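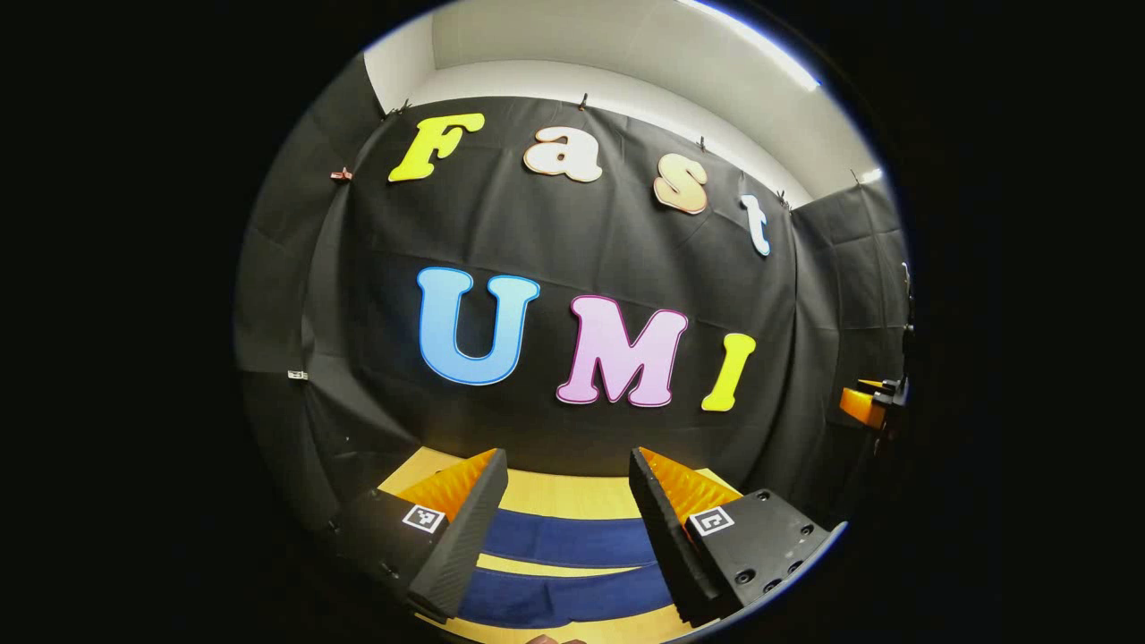
Cutout letters spelling "Fast" and "UMI" on black fabric.

Cunha Renews Support for Neighborhood Service Awards

Cunha will sponsor the Good Neighbor category at the Stunau Community Awards for a fifth year, the company has confirmed. The category recognizes residents and small groups whose unpaid work has made daily life easier for the people around them. The agreement covers the cost of the award itself, a grant to the recipient, and a share of the expenses for the evening ceremony in November.

Cunha has had its main office in Stunau since the company was formed and draws most of its staff from the city and the nearby district of Clolimier. Under its community policy, every employee may take 5 paid days each year to work with a local cause. Staff used those days over the past year to repaint the reading room at the Clolimier branch library, to help with the spring river cleanup, and to offer job interview practice at two high schools. The company recorded 505 hours of service in that period, its highest total to date.

Nominations for the Good Neighbor award are open to anyone who lives, works, or studies in Stunau or Clolimier. A nomination may be made on behalf of a single person or a group of any size. The nominee does not need to belong to a registered organization, and previous nominees may be put forward again. Current employees of Cunha and their immediate families are not eligible in this category, although they may be nominated in others.

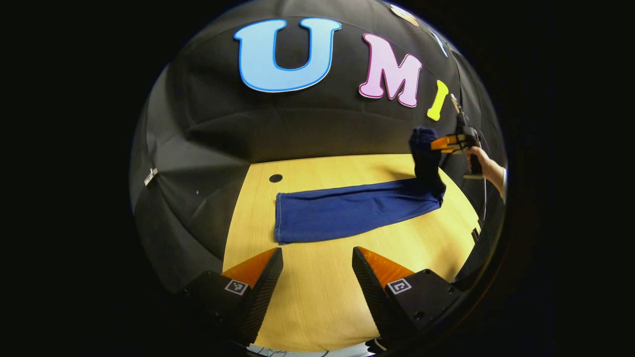
Each nomination should include a written statement of no more than 200 words explaining what the nominee has done and who has benefited from it. Supporting letters are welcome but are not required. Forms may be completed online or picked up at the front desk of the Flistunley Center, where paper copies can also be returned until 5 p.m. on the closing day. Forms are available in large print on request.

A panel drawn from past recipients and representatives of the awards organizers will prepare a short list. Cunha does not take part in the judging and will learn the result at the same time as the audience. Short-listed nominees will be contacted by mail and will receive two tickets each to the ceremony, which will again be held in the main hall of the Flistunley Center. Seating in the hall is limited to 200. Any tickets that remain after nominees and their guests have been placed will be offered to the public through the box office.

In its statement, the company said that its business had grown with the help of its neighbors and that it considered support for the awards part of its responsibility to the city. It added that it intends to continue the paid service days next year and has asked local groups to submit projects that would be suitable for teams of four to eight people.

Groups in Clolimier that wish to propose a project should write to the Cunha community office in Stunau. Proposals should give a preferred month, the type of work involved, and the name of a contact who can be reached during business hours.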